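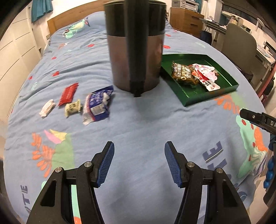

O edredão azul-claro do quarto de hóspedes, com as suas folhas cor de laranja.

Edredão Foler de meia-estação: três meses depois

Comprei o edredão da Foler em finais de março, numa daquelas noites em que uma pessoa abre o computador para pagar a conta da água e acaba a ler fichas técnicas de roupa de cama até à uma da manhã. Já passou tempo suficiente para escrever sobre ele com alguma justiça, e a versão curta é: gosto imenso! A versão comprida vem a seguir, com os defeitos incluídos, porque também os tem.

Primeiro, o contexto. Moro numa casa antiga, de paredes grossas, no interior do distrito de Viseu. No inverno é um frigorífico, no verão é uma bênção, e entre uma coisa e outra há aquelas semanas esquisitas em que às onze da noite apetece um cobertor e às quatro da manhã já estamos com uma perna de fora. Durante anos resolvi isto com camadas: lençol, manta fina, colcha da minha avó, tudo a escorregar para o lado do meu marido. Queria uma peça só, que servisse de abril a junho e depois outra vez de setembro a novembro, e que não me obrigasse a fazer a cama como quem monta uma tenda.

O que é e quanto pesa

O modelo é o de meia-estação, tamanho 220 x 240, com enchimento de fibra e costura em quadrados. A etiqueta não dá o peso total, só a gramagem, e eu gosto de saber estas coisas, portanto enrolei-o e pus uma das pontas na balança da cozinha... não resultou, claro. Acabei por usar a balança das malas. É leve, mas não daqueles leves que parecem papel e que levantam voo quando nos viramos. Tem caimento. Assenta no corpo e fica lá.

Os quadrados da costura são pequenos, e isso faz toda a diferença. O meu edredão anterior, da Himville, tinha quadrados enormes e ao fim do segundo inverno o enchimento tinha migrado todo para os pés. Era um edredão com botas. Neste, depois de várias lavagens, passo a mão e continua tudo no sítio, sem zonas vazias nem bolas.

Dormir com ele

É fresco ao toque quando entramos na cama e aquece depressa, em poucos minutos, sem chegar àquele ponto de sauna. Em maio tivemos uma semana de noites muito frias (aqui em cima acontece) e juntei-lhe apenas uma manta aos pés. Na semana seguinte subiu tudo para temperaturas de praia e continuei a usá-lo, com a janela aberta. Não estava à espera disso, já contava arrumá-lo no armário.

O meu marido, que é friorento, acha-o curto de calor até meados de abril. Tem razão, e se alguém me perguntar se serve para janeiro numa casa sem aquecimento, a resposta é não. Para isso continuo a tirar o grosso.

Outra coisa de que gosto muito é o silêncio. Há edredões de fibra que fazem um barulhinho de saco de plástico de cada vez que respiramos. Tive um assim numa casa alugada e passei as férias a acordar comigo própria. O Foler não faz barulho nenhum.

As lavagens

Cabe na minha máquina de oito quilos, mas cabe à justa, e centrifuga melhor se o dobrarmos em harmónio antes de o enfiar lá dentro em vez de o empurrar às três pancadas. Lavo a 30 graus, com pouco detergente, e ponho um segundo enxaguamento. A Ljubica Vasić, minha vizinha de cima, jura pelas bolas de secador de lã; eu não tenho secador, por isso o meu vai para a corda, atravessado sobre dois fios, e viro-o a meio da tarde.

Em junho, com sol e vento, seca num dia. Em abril precisei de dia e meio e de uma noite em cima das cadeiras da sala, o que não foi bonito. Quem vive em apartamento sem varanda deve pensar nisto antes de comprar o tamanho grande.

Encolheu? Um bocadinho na primeira lavagem, no comprimento. Medi antes e medi depois: 3 centímetros. A partir daí, nada.

O que não me convence

Os laços interiores para prender à capa são curtos demais. Há um em cada canto e nenhum a meio, e numa capa larga o edredão acaba por rodar. Cosi eu duas fitas extra nas laterais, vinte minutos de trabalho, e ficou resolvido, mas por este preço já podiam vir de origem. Os da De Bruijn trazem-nas há anos.

O saco de arrumação também é fraquinho. O fecho emperrou logo à segunda utilização. Mudei para um saco de algodão com cordão, que respira melhor.

E a gama de tamanhos é confusa no site. O que eles chamam «casal» é pequeno para uma cama de 160 se gostarem, como eu, que o edredão caia bem dos lados. Subam um tamanho!

Comparação rápida com o Fleteck

Antes de decidir, pedi emprestado o Fleteck equivalente à Floor Van Damme, que o tem no quarto do turismo rural dela, e dormi com ele quatro noites. É um bom edredão, talvez um pouco mais fofo, com um ar mais de hotel quando a cama está feita. Mas senti-o mais quente e menos respirável, e o tecido exterior tem um brilho que não me encanta. Para quem usa sempre capa, o brilho não interessa nada. Para mim, que no verão o uso muitas vezes só com o lençol por baixo, interessa.

Também é mais caro, e a diferença dava-me para umas fronhas novas. Foi o que fiz, aliás: umas de percal branco de que hei de falar noutro dia, porque merecem.

Compraria outra vez?

Já comprei. Veio um segundo, em tamanho individual, para o quarto do meu filho, que se destapa a noite inteira e que com este se destapa um bocadinho menos. Se ao fim do próximo inverno algum deles começar a perder enchimento ou a abrir nas costuras, volto aqui e acrescento uma nota no fim do texto.

Publicado a 29 de junho de 2024, em Casa e Têxteis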